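Dec 24, 2024

Short session. Building heat goes to setback at 3, so I planned one task only: connector housing onto the green disk, teleoperated, on the gray mat. Target was 30 good episodes for the Gundham set. Got 19.

Setup took longer than it should have. The tape on the mat had to be redone before the first recording. If a corner lifts even slightly, the fingertips catch it on low approaches and the operator starts flying high to avoid it, and then the policy learns to fly high too. We saw exactly this in the Dimitriou batch and had to drop most of it. Extra layers on the near corners now. Ugly but flat.

Camera clamp on the right side of the wrist checked against the template, no change to the mounting angle. Ran the arm through the full working range at low speed to see whether the white cable pulls. It doesn't pull inside the range we use. It does sweep across the upper part of the mat, so it will show up in the third-person view and there is no point pretending otherwise. I would sooner have it in every episode than in half of them.

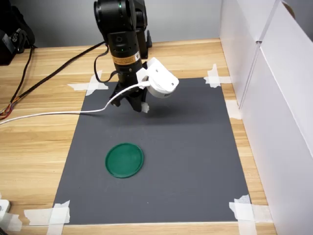

Lensa Birhane thinks the start poses are still too regular. Her point, by message during the first block, was that if I always home to the same height over the mat, the first second of every episode is nearly identical and the model has nothing to learn there except my habit. She wants the start height and the lateral offset drawn from a table before each episode, with the draw logged. I said it would cost time. She said it would cost less than collecting again in January.

She is right about the regularity. I plotted the opening trajectories over lunch and they lie on top of each other. Wrote a small script that prints a start offset before each recording, and used it for everything after the first block. First block stays in the set but gets its own tag.

Notes on the grasp. The housing is light and slick and has a tab at one end. Approaching across the short axis works if the fingers come down centered. Off center, the part rotates as the fingers close and ends up gripped by a corner. I kept 3 of these because the recovery was clean: open, back off, realign, close again. Anything where I had to nudge the part twice was discarded. Ifigeneia Vlachopoulos wants recoveries labeled separately from first-try grasps so they can be upweighted later. The label field exists in Gideo but is free text, which means it will be spelled four different ways by spring. Asked for a fixed list.

Orientation of the part matters more than position. I varied the yaw by hand between episodes and tried not to favor the angles that are easy for me. Reviewing afterward, I did favor them. The diagonal placements are fine. The ones with the long axis pointing straight at the base are nearly absent. To be filled in next time.

Disk placement: kept toward the far half of what the wrist camera sees at the start of an episode. When it sits near the top of that view only part of the rim is in the image, and I want the policy to cope with a partial target. Fingers closed at the start, always. Open-finger starts are a separate condition and I am not mixing them in yet.

Lighting was left alone all day. The housing is translucent and the shadow under it is soft, so the edge between part and mat is weaker than I would like at low resolution. Downsampled a few images to the training size. The cells are mostly gone at that size but the outline survives.

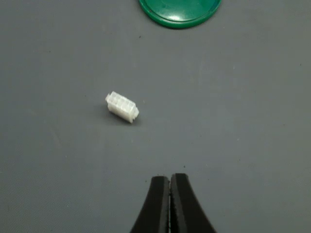

Left over for January

Fixed label list in Gideo, with recovery as its own value.

Start offsets from the table for all conditions, seed written into the episode header.

Yaw coverage: long axis toward the base, both tab directions.

Remaining episodes to reach target, same mat, same disk. If the disk gets swapped for another color, that is a new set.

Sync check between wrist view and joint log. The Utoton recorder drifted by up to 3 samples over a long episode. Harmless for placement, probably, but I have not tested it on the close event, where the timing is tighter. Until that is done the gripper channel should be treated as provisional.

Upload started before I left. Arm parked, power off at the strip.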